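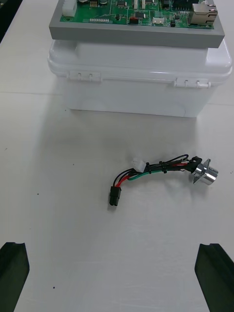

Slide 1. Circuit board on its storage box, with one wiring harness set out on the bench.

Speaker notes: Keeping small electrical parts in order
Collado Community Workshops, staff information session, 5 April 2023

Opening

Good morning, and thank you for coming. The talk runs for 30 minutes and questions will be taken at the end. Please hold any questions about budget codes for the administration desk, as they fall outside this session.

The purpose today is to set out how circuit boards, harnesses and loose connectors are to be stored, labelled and returned at the Clamthorpe and Plarkow sites. The written procedure was sent to all staff last week. These notes cover the parts of it that drew the most comment.

(Pause here while the handout goes round.)

Background

When the October stock check was done at Clamthorpe, 173 items were recorded as unidentified. Most were harnesses and short leads that had been separated from the boards they were bought for. A good number had been ordered a second time while the first ones were still in the building. The cost of each part is small. The staff time spent looking for it is considerably larger, and classes were delayed on several occasions.

Plarkow had fewer unidentified items but more boards stored without any cover. Both sites will now follow the same procedure.

Boxes and boards

Each board will have its own lidded plastic box. The white type with clips on the front has been chosen as the standard for both sites, and 40 have been ordered. The colour matters only in that labels are easier to read on it.

A board is to be handled by its edges or by its tray, where it has one. Boards with a network jack need more headroom than people expect. Please check that the lid closes freely before fastening the clips, and do not press it down over a tall part. If the lid will not close, ask for the deeper box.

While work is under way, the board may stay on top of its box. At the end of the session it goes inside.

(Slide 2.)

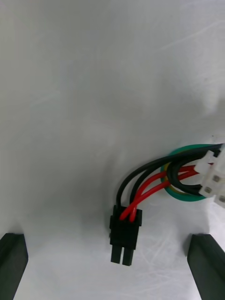 Labelling of harnesses has been the least consistent part of our practice. Some staff have labelled by the name of the kit, some by colour, and some by the date of purchase. From now on the label will give three things in this order: the board number, the number of positions in the connector, and the colours of the wires. The lead on the slide has a small black connector with two sockets side by side, fed by black and red wires, so after the board number its label would read "2-way, black/red". Please write the colours out in full. The abbreviation BK has been read as both black and brown at Plarkow.

Labels go on a paper tag tied loosely to the wires. Adhesive labels are not to be placed on the connector housing.

Handling at the bench

Pull on the housing when unplugging a connector, and never on the wires. Coil the harness loosely and leave the connector on the outside of the coil where it can be read. Rubber bands are no longer to be used, as the old ones had perished and stuck to the insulation. Soft ties are kept in the top drawer at both sites.

Bench tops should be cleared between classes. Light-coloured surfaces are preferred for sorting, and scuffs or fine scratches are not grounds for replacing a top. Report a surface only if it is cracked or lifting.

The Stimine register

All boxed items will be entered in Stimine, which replaces the paper cards. An entry needs the box number, the site, the shelf and the name of the person who last checked the contents. Staff who do not yet have a login should give their details at the door on the way out.

(If time is short, skip the next paragraph.)

Transfers between sites are limited to 4 boxes at a time. The sending site updates the register before the boxes leave, and the receiving site confirms once they have been opened and checked against the tags.

Questions

The paper cards will be kept at Clamthorpe until the register has been checked against the shelves. Copies of the procedure are available in large print from the front office.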